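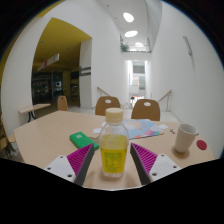

Kindent Community > Home & Household > Tidying and Storage

How do you keep a big table from becoming the place where everything lives?

Posted by Ye-ji Wang
259 views

We bought a big table last October. It's 86 inches long, light wood, and the idea was that four people would eat at one end while somebody did homework at the other. What it does is hold things.

Current residents: a little bottle of yellow liquid with a cream cap, a bright green box, a colorful illustrated sheet that one child says is "in use", scraps of white paper, a white cup and the usual small metal stuff. None of it is dirty, and it wouldn't fill a shoebox. But it spreads out. Six small objects on a table this size can take up the entire table if they stand far enough apart, and ours do.

I clear it every evening before dinner. By the next morning there's a fresh crop. I've tried:

A basket in the middle of the table. It filled up in a weekend and then things were put down next to the basket.

A rule that you take your own things when you leave the room. This produced a lot of discussion about who owned what. The bottle apparently belongs to no one.

Putting a tablecloth on it so it would look like a Dining Table. My husband set his keys on the tablecloth and said it looked nice.

I don't want to buy a cabinet. There is a narrow shelf in the hall that could be cleared off if that helps, and a drawer in the kitchen that is mostly batteries. I'd like to know what people with normal families do, and whether I should just give up and eat standing.

Woo-jin Son
Get a smaller table.

Mi-kyung Cho
Marked as helpful by 23 people

I had the same table problem for years, with a round table, so at least yours has corners to push things into.

The basket failed because a basket has no opinion about what goes in it. Once it's got keys, glue, a birthday card and half a charger in it, you have to dig, and people who have to dig will put things on the table where they can see them. Mine got so bad that I found a library card at the bottom belonging to a library in a city we'd moved away from.

Try sorting what lands on the table by where it was headed. I do it with whatever is there on a Tuesday night, and it takes less time than moving it all to the counter and back.

Things on their way out the door. Keys, mostly, and anything that has to be returned or mailed. These go on your hall shelf. Clear the shelf completely first, even the nice candle. Put one shallow dish on it for keys and nothing else in the dish, ever. I'm quite strict about the dish.

Things on their way to the kitchen. Cups, bottles that are finished or nearly, spoons. They need somebody to carry them, and that's all they need. We have a rule that you can't go into the kitchen empty-handed if there's something on the table. My son has responded by going into the kitchen less.

Things that are in the middle of something. Your illustrated sheet goes here, and I'd believe the child. Half-done projects are the hardest because putting them "away" means they're over. Get a big flat tray or a stiff board, something you can carry level, and put the whole project on it as it stands, paper scraps included. At dinner the tray goes on top of a bookcase. After dinner it comes back. Ours is a Geseo serving tray that has never served anything.

Things with no destination. The green box, from the sound of it. Open it. If it's empty, recycle it, and if it isn't, you'll know where it goes once you've seen what's in it. I'm always surprised by how long I can walk around a box without doing this.

As for the bottle that belongs to no one, read the label and ask once, loudly, at dinner. If it's something that needs the fridge or a medicine cupboard, it should go there tonight whoever it belongs to. If no one claims it and you can't tell what it is or how long it's been sitting out, I wouldn't keep it.

Last thing, leave one end of the table alone. I tried for a completely bare table and lasted four days. Now the end near the window is allowed to have stuff on it and the rest isn't. There's a strip of masking tape on the underside so I can prove where the border is.

Ye-ji Wang
The tape on the underside is the best thing I've read all week. What do you do about the paper scraps, though? I never know which ones are trash and which ones are a passport for a stuffed rabbit.

Mi-kyung Cho
If it's got writing or a drawing on it, it goes on the tray. Blank and smaller than my hand, it goes in the recycling. I have made mistakes. There was a hospital bill for a giraffe that I still hear about.

Khurram Mirani

Mostly agree with Mi-kyung, but I'd skip the category sorting if you have kids under eight, they won't do it and then you've got a second job. What worked for us was setting the table early. Plates and forks go down at four in the afternoon, long before anybody's hungry. People will put keys on a bare table all day long but they're shy about putting them on a plate. I don't know why. My brother-in-law is not shy about it, but he's only here on weekends.

You do end up eating off plates that have been sitting out for a couple of hours, so turn them upside down if that bothers you. It bothers my wife.

Also the drawer with the batteries. Take the batteries out and put them in a jar, and there's your place for glue sticks and pens. You don't need that many batteries within reach of the stove.

Woo-jin Son
I'd like to add to my earlier answer. We went from a table for eight to a table for four and the stuff moved to the piano. So, a smaller table and no piano.

Ye-ji Wang
Update for anyone who finds this later. The hall shelf is cleared and the dish is in place. My husband has used it twice and announced it both times. The tray works, except that it's now permanently occupied and I've been asked for a second one. The green box is still on the table because everyone agrees it should be opened and everyone is waiting for someone else to do it. Plates go down at four as of tomorrow.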